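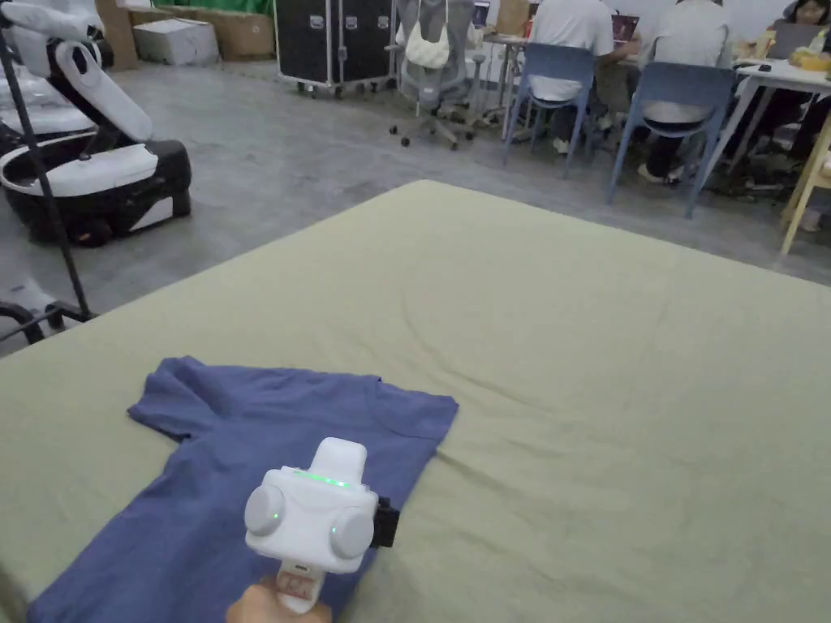

Trenik hand unit over a T-shirt, with the robot to the left of the bed.

Trenik hand unit and folding course, reviewed after one season

Borkowska is a mid-size laundry in Forkow that handles guesthouse linen, staff clothing and a growing amount of personal wash. In April the company signed up for the Trenik package, which consists of a hand-held gripper, the software that goes with it, and training time in Trenik's room across town. Folders from our finishing floor go there in pairs and fold garments with the gripper, and the recordings are used to teach a robot arm to do the same job. I supervise the second shift and have done 20 sessions myself.

The unit

The hand unit is a white plastic-feeling thing with a handle at the bottom and a strip of green lights on the face. You hold it like a cordless drill. The lights are easy to see while you work, and I got used to checking them before each garment. A charge lasted 54 minutes on the unit I used most. That is shorter than I would like, but we were taking breaks before then anyway.

Weight is the main complaint from our people. It isn't heavy when you pick it up. After half an hour of reaching over a bed it is. Frauke Kettler has been folding for us longer than anyone and she switched hands partway through every session, and the software accepted that without any setup. Smaller hands have trouble with the handle. Trenik says a slimmer one is planned but gave us no date.

Folding with it

T-shirts are fine. You lay the shirt flat, take a sleeve, bring it in, take the other, then the hem. The first ones took me several tries each because I kept coming in too steep and picking up the sheet along with the shirt. A tight sheet helps. Pillowcases are also fine. Fitted sheets were a waste of an afternoon, and we have taken them off the list.

The unit rewards slow, even movements. Our floor is paid and scheduled for speed, so this was a real adjustment. Reiko Nishimura, who runs our finishing line, put it in the schedule as a separate task with its own hourly rate and no piece count. I would recommend any other laundry do that before the first session. People who worry about their numbers rush, and rushed recordings get thrown out. Of the 1504 folds we had submitted when I last looked at the log, most of the rejected ones came from the first weeks.

The software

It is called Drarkach and it runs on a laptop. Starting a recording is simple. Naming and sorting recordings is not. There is no way to rename a batch, so a typo stays there, and the search only looks at the first word. Help from the Trenik staff was good when they were in the room and slow by email.

What it changed for us

No jobs have gone so far. Management has said in writing that hours on the finishing floor stay where they are through next year. After that there is no promise, and people know it. Two folders declined to take part because they didn't want to train something that might replace them. They were not pushed, and I think that was handled correctly.

For the ones who did take part, the work is different. There is less standing at a hot table, more sitting between takes, and more talking about how a fold is done. We found out that our floor had 2 ways of folding a work shirt, depending on who had trained you, and had to pick one. Some of the older staff now write the folding instructions, which used to come from the office.

The arm is not at our plant yet. I have watched it fold T-shirts in Trenik's room. It is much slower than Frauke and leaves one sleeve sticking out more often than I would accept from a trainee. I would not plan a shift around it.

Good: simple recording, works in either hand, decent on flat garments.
Bad: tiring after half an hour, handle too thick for small hands, poor search in the software, useless on fitted sheets.

Worth trying if you can pay people properly for the time. If the plan is to fit sessions in between regular loads, wait.

Reviewed Tuesday, October 31, 2023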